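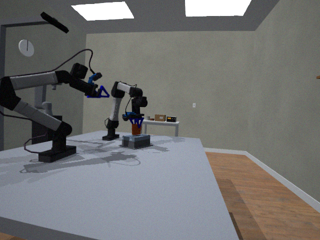

The Second Life of a Budget Phone

When Prundano started selling refurbished handsets out of a single storefront in Jilham, most of its customers wanted the same thing: a phone that would last through the next year. The company now takes in 1,775 phones a month, and the average one on its shelves is four years old.

Rocío Miranda runs the intake desk. She says battery wear is still the most common fault, followed by charging ports packed with lint. Cracked screens come third. A budget model with a bad screen often isn't worth repairing, and those phones are stripped for cameras, speakers and buttons.

Software is the harder problem. Many low-cost Android phones sold with two years of updates, and some of those updates came late. Prundano labels every phone with the date of its last security patch, in print as large as the price. Sales of the oldest models fell when the labels went up in May. Herman Majimbun, who set the policy, left them up.

"People were buying these for banking," he says. "They should be able to read the date before they pay."

What the Buyer Gets

Each phone is wiped, given a new battery if the old one holds less than 80 percent of its charge, and sold with a 200-day warranty. Prices start at $26 for a basic 4G handset with a small screen. The most expensive phone in the store on the morning I visited was $400, a former flagship with a scratch along one side.

Lợi Tạ bought two of the cheaper ones for his parents. One had a weak speaker and was swapped the same afternoon. The other has worked fine, he says, though the storage fills up fast and he has to clear out videos every few weeks.

The store's main rival, Distunen, sells online only and usually beats it on price by a few dollars. It doesn't replace batteries unless the buyer pays extra. Ngọc Quách has used both sellers and now goes to the store, mostly so she can try the screen and make a test call first.

Miranda's advice to shoppers is to bring their own SIM card and charger, and to leave the phone plugged in for five minutes before paying.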